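Can a machine put a living room away yet? A thread on where household robots stand, from someone who works with them all week.
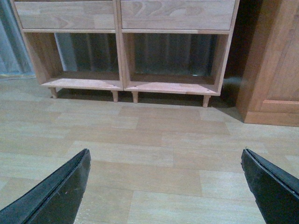 I do evaluation at Lutow, a small shop that tests home robots for the companies that build them. Most of my week goes into storage chores: put the thing away, get the thing back out. People assume the cubby is the easy part and the drawer is the hard part. With furniture like this they're both hard. The cubbies have no back panel, so a book pushed in a little too far goes out the other side, and the bottom shelf has a lip that sits forward of the opening. The drawer fronts show no knob or handle on the part the gripper faces.

2/ Numbers first. Since May we have logged 2,148 attempts at "put the item in the cubby" across all our rooms. An attempt counts as good only if the item stays put for 30 seconds and no person touches anything.

3/ Soft items do best. A folded towel can land crooked and still be put away. Hardcover books do worst. They tip, they catch on the front edge, or they get let go a little too high.

4/ Drawers without handles are a separate problem. A person hooks a fingertip over the top or under the bottom edge and doesn't think about it. A two-finger gripper has to find that edge by sight and then by feel, on wood the same color all over. Busy grain makes it worse. The vision model we tested in spring kept reading dark streaks as gaps.

5/ Someone will ask why we don't just buy furniture with big handles. Because people own what they own. The whole question is whether the machine can work in a house nobody redesigned for it.

6/ Shop-floor chores are further along. McPhee has a parts-return station where the bins are all one size and bolted down, and the arm there runs through a shift with a person checking in now and then. I've watched it on a Saturday. It's dull to watch, and dull is what you want.

7/ Take the same arm and the same software, put it in front of a shelf on legs, and it slows way down. The legs matter more than you'd think. Push on a light unit and the whole thing can slide on a smooth floor, and then every position the robot had stored is a little wrong.

8/ Stesora's new planner helps with that. It looks again after every contact. Runs take longer, but we had seven clean ones in a row with it last week, books included. The older Walell planner never got past three for us.

9/ So, can it do chores? One chore, in a room it has seen, with someone nearby, yes. I would not leave one alone with a shelf full of things I cared about.

10/ We'll keep going on cubbies until we pass 2,000 good attempts, then move to drawers full time. I'll post the drawer numbers as they come in, including the bad ones.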